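Speaker notes — "A simulated flat for a home-built arm"
Makers' evening at the Flornano workshop, 30 minutes with questions

Slide 1. Good evening and thank you for coming. I will speak slowly, please stop me if a word is not clear. The project is called Jibrin. It is one arm on a wheeled base, which I build at home, and also a simulated flat where I test it before I run the real motors.

Slide 2. Why simulate first. My first arm drove into a door frame and I had to print the elbow again. The parts for Jibrin cost me 800 euros, so I want to be more careful now. In the simulator a crash costs only a restart.

Slide 3. The camera position. I began with the camera low on the base, looking up past the arm. When the arm is folded, the big grey link comes very near to the lens and leaves only some wall and a little floor at the sides.

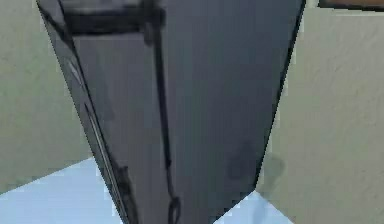 I lost two weekends because of this. The navigation part needs to see the floor, and I was changing its settings when I should have moved the arm. Now there is a rule in the code: before the base drives, the arm goes to its parked pose. Please say here that the cable is also in the model. Some people leave it out, but on a real machine the cable has to go somewhere.

Slide 4. Doorways. (Drink water. Go to the next slide only after the question about cables, there is always one.)

The walls and the floor are very plain. The door posts have a strong wood colour and the program finds them easily. The goal for each run is the room with the table and the screen on the wall.
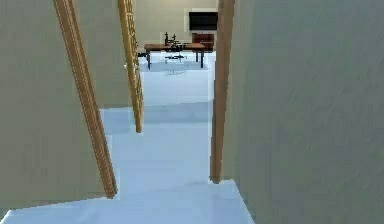
I made 3,000 runs with different starting positions, and 1,487 of them reached the table. It is less than half, I know. Most of the failures were at a doorway, when the base turned too early and touched the post.

Slide 5. What is next. The motor board from Hisier is mounted, and I will write the driver in April. The planner is a small program of mine, Rornora — the code is open and you can take it. I still look for a person who understands wheel slip better than I do.

Questions. Leave the doorway slide on the screen.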